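4. Clearing and laying a table: results from the domestic trials

4.1 Purpose of the trials

The question put to the project was a narrow one. Care providers who had asked about household machines did not, on the whole, want a machine that could do everything. They wanted to know whether one could be left to lay out and clear away a small table without a member of staff standing beside it. Section 3 dealt with the shop-floor tasks carried out at the Drilevach packing site, where objects are of known size and arrive in a known order. The present section deals with the home, where neither condition holds.

A table was chosen for three reasons of convenience. It can be set up in any dwelling, it needs no plumbing or heat, and the outcome of each attempt can be judged by a person with no technical training. It also brings together objects that differ widely in stiffness and shape. A machine that has been tuned to lift a filled bottle may crush an empty cup, and a grip that suits a cup may slide off a carton.

4.2 Method

The trials used the Witex arm and hand, controlled by the Thongsuk planning software in the version supplied to us in May. No changes were made to either after the first day of testing. The layout of the table was altered between attempts by an assessor who did not take part in the scoring. Objects were bought from ordinary shops and were not marked, weighted or otherwise prepared. Cloths were left on the table where the household used them, as earlier work on bare laboratory benches had been criticised for removing a common source of difficulty.

An attempt consisted of one object being taken from one place and set down in another. It was scored as complete if the object was standing or lying as intended, within the target area, and undamaged. It was scored as partial if the object reached the target area but had been dented, tipped or set down on its edge. Anything else was a failure, including attempts stopped by the assessor on grounds of safety. Partial results are reported separately and have not been added to the complete ones in any total given below.

Seven object classes were used: paper cups, rigid cups, soft drinks bottles, pump bottles, cartons, cutlery and folded cloths. In all, 1,606 attempts were scored. Of these, 546 involved paper cups, which were given more weight than the other classes at the request of the care providers. Boonmee Noiphan, who led the assessment, set the scoring rules before testing began and settled any disagreement between scorers.

4.3 The paper cup and coaster task

Placing a cup on a coaster is a small chore, and most adults do it without looking. For a machine it joins two problems that are usually studied apart. The wall of the cup gives way under light pressure, so the hand must hold it with little force. The coaster is a small raised target, so the base of the cup must be level when it is let go. A firm hold makes the second part easier and the first part harder. Figure 4 shows the hand gripping a cup just above a woven coaster, with bottles and a carton on the same table.

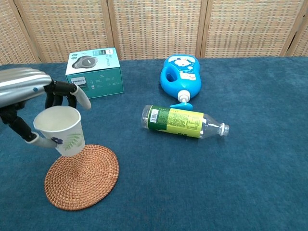 Pratulton, 3/6/22

Figure 4. Paper cup and coaster task on a cloth-covered table. One finger is pressed against the lower left of the cup.

The position of the fingers proved to matter more than the force applied. Where a finger made contact close to the base, the wall was supported by the bottom of the cup and tended to keep its shape. Contact at the middle of the wall led to more partial results, chiefly dents, and contact near the rim led to tipping on release. The planning software was not told of this and chose its contact points from the outline of the cup alone. Printed patterns on the cup did not appear to affect the choice, though the trials were not designed to test the point and we make no claim about it.

Release was the weakest stage. The hand opens its fingers together, and if one pad leaves the cup later than the others the cup is drawn to that side. On a hard coaster the cup will often slide back into place. A woven surface is uneven and may catch the base, so that a cup which would have slid is instead tilted. Assessors noted that a person in the same position usually steadies the cup with a fingertip after letting go. The software has no such movement, and adding one would be a modest change.

4.4 Bottles and cartons

Bottles lying on their sides presented a different difficulty. The task required them to be picked up and stood upright, which calls for a turn of the wrist as well as a lift. Clear plastic was located less reliably than coloured plastic. Where a label was wrapped around the middle of a clear bottle, the software often treated the label as the whole object and placed the hand accordingly. The resulting grip was sound for lifting, but the height of the base was then wrongly judged and the bottle was released too high.

Pump bottles were easily found but awkward to hold. The nozzle altered the balance, and handle openings were sometimes read as gaps between two objects. Cartons gave the fewest problems of any class, and the remaining faults were mostly collisions with a neighbouring object on the way in.

4.5 Supervision

A person was present throughout and was permitted to step in. It had been hoped that the need for this would fall as the assessors grew used to the machine and learned which layouts to leave alone. It did not fall to a level at which unattended use could be advised. On seven occasions the assessor stopped the arm because a cup was about to be pushed from the table. None of these events would have caused injury with an empty cup. With a hot drink, the same movement would be unacceptable in a room occupied by a frail person.

4.6 Findings of this section

The machine can carry out single steps of a household chore, and can often do so neatly. It cannot yet be relied upon to complete the chore as a whole, as errors at release are carried forward into the next step and are not noticed. We therefore recommend that use in the home be limited to supervised handling of empty and unbreakable items. Folded cloths and cutlery are treated in Section 5, together with the question of how long a single session may run before the hand has to be set up again.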